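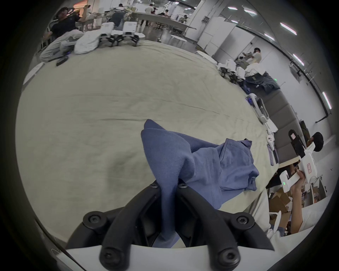
Ticket 1397. Objet : l'application de gestion Lotik perd la connexion à la base à chaque export du catalogue textile. Ouvert par Elfriede Hinrichs, site de Pallholm. Priorité normale, relevée à haute en novembre après la troisième occurrence. L'export échoue sur les articles de maille avec col, du type du vêtement tricoté bleu-violet posé en tas sur la table à nappe claire ; les articles sans col passent. Le message côté client est toujours le même : « Connexion interrompue par l'hôte distant ». Aucun message côté serveur.

Environnement
Client Lotik sur poste fixe, réseau filaire. Base hébergée sur le serveur Imik, même sous-réseau. Taille de lot par défaut : 2000 lignes. Délai d'inactivité du pare-feu : 20 secondes.

Reproduction
1. Ouvrir le catalogue, filtre « maille, col rapporté ».
2. Lancer l'export complet au format CSV, pièces jointes incluses.
3. La barre de progression se fige pendant l'écriture du premier lot, puis la session tombe. Le fichier de sortie existe, il ne contient que la ligne d'en-tête.

09:10, E. Hinrichs
Reproduit deux fois de suite après redémarrage du client. Même résultat avec mon compte et avec le compte de service. L'export sans pièces jointes aboutit.

09:45, V. Rissanen (support)
Pris en charge. Merci de joindre le journal client en niveau détaillé (Outils, Diagnostic, Niveau 3). Pouvez-vous aussi confirmer la version du pilote de base de données ? Une version antérieure gérait mal les champs binaires longs.

10:20, E. Hinrichs
Journal joint. Le pilote est celui du paquet d'installation, non modifié. Je précise que les fiches à col ont une table annexe (patron, gradation, point de montage) que les autres n'ont pas. Elle a été ajoutée par le prestataire Hnatiuk lors de la reprise des données.

11:05, V. Rissanen
Lecture du journal : la requête principale part normalement. La jointure sur la table annexe se fait sans index, donc parcours complet pour chaque ligne du lot. Pendant ce temps rien ne circule sur la connexion. Le pare-feu la considère inactive et la ferme. Le serveur n'en sait rien, d'où l'absence d'erreur de son côté.
Test demandé : réduire la taille de lot à 500 dans les paramètres d'export et relancer.

11:40, E. Hinrichs
Lot à 500 : export complet, pas de coupure. C'est lent. Relancé une deuxième fois pendant une sauvegarde : échec au quatrième lot.

13:15, V. Rissanen
Cohérent. La réduction du lot repousse le problème sans le supprimer, et la marge disparaît dès que le serveur est chargé. Deux actions :
a) créer l'index manquant sur la colonne de référence article de la table annexe ;
b) activer le maintien de connexion côté client, intervalle inférieur au délai du pare-feu.
L'action a) demande un compte administrateur sur Imik. Je n'ai pas ce droit sur votre instance.

14:00, E. Hinrichs
Index créé en préproduction. Temps de réponse de la jointure : instantané à l'œil. Je passe en production après la fermeture des saisies.

17:50, E. Hinrichs
Index créé en production. Taille de lot remise à 2000. Export complet avec pièces jointes réussi. Les accents sont corrects à l'ouverture, le séparateur aussi. Maintien de connexion activé sur mon poste uniquement, pas encore sur les autres.

18:05, V. Rissanen
Noté. À déployer sur les autres postes par le fichier de configuration partagé, section [reseau], clé maintien=oui. Un redémarrage du client est nécessaire, la clé n'est lue qu'au lancement.

Cause retenue : index absent sur une table ajoutée à la reprise des données, combiné à un délai d'inactivité court sur le pare-feu.

Reste à faire : vérifier les autres tables issues de la même reprise (doublures, fermetures). Sous-ticket à ouvrir par le site.

Statut : résolu, en attente de confirmation après déploiement de la clé.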